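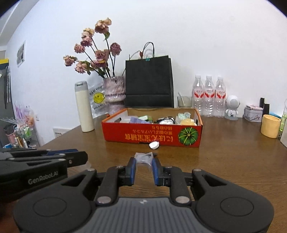
Desk drawer overflow and what to do with the boxes

Forum > Home > Storage and Sorting > Small Spaces
Page 1 of 1

plumbline_ox
Posted 19:42

I have a wooden desk against a wall and no drawers under it. Over the summer the back edge has turned into storage. Current inventory: a red-orange cardboard box with Japanese printing and a pumpkin on the end, used as an open tray; a black paper shopping bag with a binder clip near the top; a vase of dried pink roses; an insulated bottle; three water bottles in a row; a glass jar with a spoon in it; an astronaut speaker.

The box is the problem. It holds packets, a black cable, a cup, and whatever else gets dropped in. Wrappers miss it and stay on the desk.

Usable depth in front of the box is now less than I need for a keyboard and a notebook. I am considering a Trokar two-tier riser, internal height 97 mm, to go along the wall. Has anyone used one with bottles on top?

tern_and_tide
Posted 19:58

97 mm will not clear the box unless yours is very shallow. Measure the box before ordering. Mine went back for that reason.

Bottles on the top tier are fine if they are full. Part-empty ones get knocked when you reach past them.

gasket74
Posted 20:11

I would not buy anything yet. You have packets, a cable and odds and ends in one container. A riser gives you the same mixture at two heights.

Take the box off the desk, empty it, and put back one category only. Cable goes elsewhere. Cup goes to the kitchen. Packets can stay.

plumbline_ox
Posted 20:20

The cup is in use. It holds small items inside the box, so it is a divider of sorts.

gasket74
Posted 20:24

A round divider in a rectangular box wastes the corners. Cut down a tea carton.

mossbank
Posted 20:47

Disagree with gasket74 on single categories. On a desk with no drawers you have one box position, so it will always be mixed. Better to accept that and partition it. I have run a biscuit box with three card partitions for two years. Cable at the back, food in the middle, loose things at the front. The partitions are 100 mm high and held with paper tape, replaced when it lifts.

On the wrappers: do you have a bin within reach when seated? If not, no tray will fix it.

plumbline_ox
Posted 21:02

The bin is by the door. There is a clear THANK YOU bag with a smiley face in front of the vase. The intention was to use it for wrappers.

mossbank
Posted 21:06

Then it needs to hang lower and on your dominant side. At the back of the desk you have to reach over everything else. An adhesive hook under the front edge works. Kinsella do one with a flat back that comes off without lifting varnish - check on a hidden patch first, as older finishes vary.

tern_and_tide
Posted 21:15

Seconded on the hook. I would also move the roses. Dried petals shed, and the fragments get into anything open beneath them. Yours are leaning over, going by the photo. A pink fuzzy vase will hold dust as well. High shelf, away from direct sun.

quillwort
Posted 21:33

Leave the roses where they are. It is a desk in a home and they are the only thing on it that is there to be looked at. Dust the vase with a lint roller once a fortnight.

What I would remove is the paper shopping bag. It occupies more width than anything except the box. What is in it?

plumbline_ox
Posted 21:41

Other paper bags, mostly. Also a dried stem that fell out of the bouquet.

quillwort
Posted 21:44

Fold them flat and file them upright behind the box. Keep five. Recycle the rest.

gasket74
Posted 21:52

Agree with the above, which I did not expect to write. With the bag gone you could slide the box back to the wall and recover its full depth at the front. No riser required.

If you still want one afterwards, the Orus is taller than the Trokar and has an open back, so a speaker lead can pass through. The Stukum has a solid back and you would have to drill it.

tern_and_tide
Posted 22:05

The Orus bows in the middle under load. Three full bottles over the centre of the span will do it. Put them over a leg.

plumbline_ox
Posted 22:30

Measured. The box is taller than 97 mm, so the Trokar is out. With the shopping bag on the floor and the box against the wall I have 243 mm clear in front, which takes the keyboard but not the notebook beside it. I will try partitions and the hook first and leave the bottles where they are. The roses are staying.

mossbank
Posted 22:38

Turn the box so the short end faces you. You lose nothing in capacity and the notebook should fit alongside.

Thread views: 2,288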